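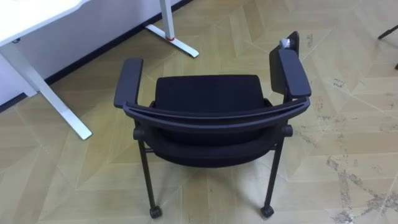 La encuadernadora de Groltness lleva 2 años trabajando sola, desde que cerró el taller Meijer en el que aprendió el oficio. Pide que no se publique su nombre porque todavía atiende a clientes de aquella casa. Cose los cuadernillos de pie, junto al telar, y deja para la tarde las tareas de despacho, que hace en una silla negra de oficina, con reposabrazos y ruedas. «Los presupuestos me cansan más que la prensa», dice.

El encargo que la ocupa desde junio viene de la biblioteca de Dristurthorpe: 166 registros parroquiales, casi todos con el lomo suelto. «El papel está mejor de lo que parece. Lo que falla es la cola, que alguien aplicó en exceso hace décadas y ahora se parte al abrir el libro».

Trabaja con engrudo de almidón y papel japonés, y desmonta solo lo imprescindible. Si una tapa original se puede salvar, la limpia y la vuelve a montar. Cobra 675 euros por un tomo grande con costura nueva, y 100 por una reparación de lomo sencilla. «Hay quien se lleva el libro a casa otra vez cuando oye el precio. Lo entiendo. Les explico cómo guardarlo para que no vaya a peor».

Sobre los aprendices es escueta. Tuvo una alumna durante un invierno, que hoy restaura mapas en Plerkton, y no descarta repetir. «Tendría que ser alguien que no tenga prisa por dorar. Todos quieren dorar el primer mes, y antes hay que aprender a cortar cartón a escuadra».

Los primeros tomos vuelven a la biblioteca antes del invierno. El resto seguirá en las estanterías del fondo, envuelto en papel sin ácido y ordenado por parroquias.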